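Speaker notes, Larasati Wattimena
"Can it do the dishes yet?"
Ogilvie meetup, April 25, 2026. 20 minutes, then questions.

Wait for the door to close. Skip the joke about the toaster, it died in March.

Opening: ask who owns a robot vacuum. Then ask who has carried it out from under the couch this week. Keep your own hand up for both.

The claim I'm going to pick at is the one on the Mulano flyer: "ready for your kitchen." Whose kitchen? Mine has a drawer that opens only if you lift and swear. Say that slowly, people like the drawer.

Shop floor first, it's the easier case. Calen has run an arm on its packing line for 2 years. Same box, same height, same direction, 3,000 boxes between service visits. Give it full credit. Then mention that when the box supplier changed the tape, the line stood still for a morning while grown adults looked at tape.

Next slide. Let them look, drink some water.
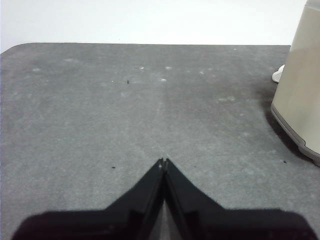
Clearing a table is the chore I get asked about most, and people picture the lifting. Lifting is fine. Deciding is where it goes wrong. Take the pale smudges and the little dark specks on that gray mat: which are crumbs, and which are just the mat being a mat? My mother would settle it with one swipe of a thumb. A machine has to know before it wipes, or it polishes a stain until the battery gives up. And there's a sliver of something white behind the tall cream thing. I'd say cup, or maybe a lid – you'd lean over and check without noticing you'd done it.

Go to the Nosereck numbers. Our own trial, so be fair: 5 chores, 2 finished without a human stepping in. Wiping and sorting spoons. Folding is "under review," meaning there is a towel we don't discuss.

If time is short, cut the spoons.

Where I land: shop floor yes, if you hold the world still for it. Home, a chore here and there, with you standing by holding the sponge. I'd still buy one. I have a drawer it can try.

Questions. If someone asks about price, look at the Mulano people.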